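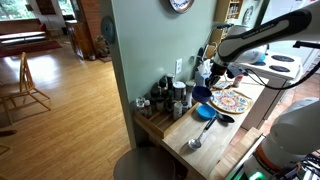
Arbeitsplatte aus Holz, Schale und bunter Teller

Wandfuge an Holz-Arbeitsplatte reißt immer wieder ab, was nehmen?

Juli, von Oldřich Krajčí

Hallo zusammen, kurz und in Eile. Massivholzplatte in der Küche, Länge 2270 mm, hinten an der Wand eine Silikonfuge. Die reißt jetzt zum zweiten Mal ab, immer auf der Holzseite, an der Wand hält sie bombenfest. Beim ersten Mal normales Sanitärsilikon aus dem Markt in Ollthorpe, beim zweiten Mal Tultel transparent, hatte mir der Verkäufer bei Malý empfohlen. War nicht billig. Hat einen Winter gehalten.

Fuge ist so 3 mm breit, an einer Ecke weniger. Platte ist geölt, zweimal im Jahr. Wand gestrichen, keine Fliesen. Acryl nehmen? Oder Hybridkleber? Oder einfach Leiste drauf und gut? Leiste find ich hässlich, meine Frau auch.

Muss bis Monatsende fertig sein, da kommt Besuch. Danke schonmal.

fugenheini41

Acryl vergiss mal, macht die Bewegung nicht mit und bei Nässe wird das Zeug weich. Am Spülbecken sowieso nicht.

Dein Problem ist das Öl. Auf geöltem Holz haftet so gut wie nichts richtig, egal was auf der Kartusche steht. Also:

Alte Fuge komplett raus. Cutter flach an der Wand lang, dann flach am Holz lang, Rest mit Silikonentferner. Nicht einfach drübergehen! Neues auf altem Silikon hält nie.

Dann die Holzkante anschleifen, nur die paar Millimeter wo die Fuge hinkommt, 120er reicht. Absaugen, mit Alkohol abwischen, ablüften lassen. Nochmal wischen. Danach Primer für saugende Untergründe, steht im Datenblatt vom Dichtstoff welcher passt. Ablüftzeit einhalten, da pfuschen die meisten.
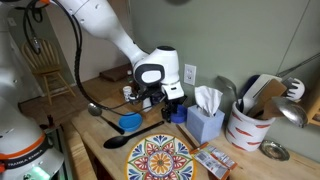

Und 3 mm sind zu schmal. Holz arbeitet quer zur Faser, also in der Tiefe, die Platte kommt und geht von der Wand. Wenn du kannst, Platte lösen und etwas vorziehen, fünf bis sechs mm wären gut. Runde PE-Schnur rein, Dichtstoff drüber. Die Schnur ist wichtig, sonst klebt die Fuge an drei Seiten und kann sich nicht dehnen.

Als Dichtstoff neutral vernetzendes Silikon oder MS-Polymer. Kein essigvernetzendes, das greift dir evtl. die Schrauben und Beschläge an und auf dem Holz gibts Flecken. Riecht nach Essig = falsche Kartusche.

Frisch ölen erst wenn alles durchgehärtet ist, und an der Fuge sparsam.

Tinthorpe_Bastler

Wie ist die Platte unten befestigt? Wenn die starr an den Schränken verschraubt ist, reist dir irgendwann das Holz und nicht die Fuge. Langlöcher in die Winkel, Schrauben nicht anknallen. Hab ich bei mir auch erst hinterher gemacht.

gast2000

leiste drauf fertig. alles andere ist zeitverschwendung

Kommentare

Oldřich Krajčí: Danke Heini, essigvernetzend wars beim ersten Mal, hab die Kartusche noch im Keller gefunden. Tultel ist neutral steht drauf, aber geschliffen hatte ich nicht. Winkel muss ich gucken, komm grad nicht an die Rückseite ran.

fugenheini41: Dann lags am Öl. PE-Schnur nimmst einen Tick dicker als die Fuge, soll klemmen.

mira_k: Kann man das Anschleifen auch machen wenn die Platte drinbleibt? Bei 3 mm kommt man ja kaum rein.

fugenheini41: Schleifpapier um einen Spachtel wickeln. Geht, dauert halt.

Tinthorpe_Bastler: Langlöcher quer zur Faser, hatte ich oben vergessen.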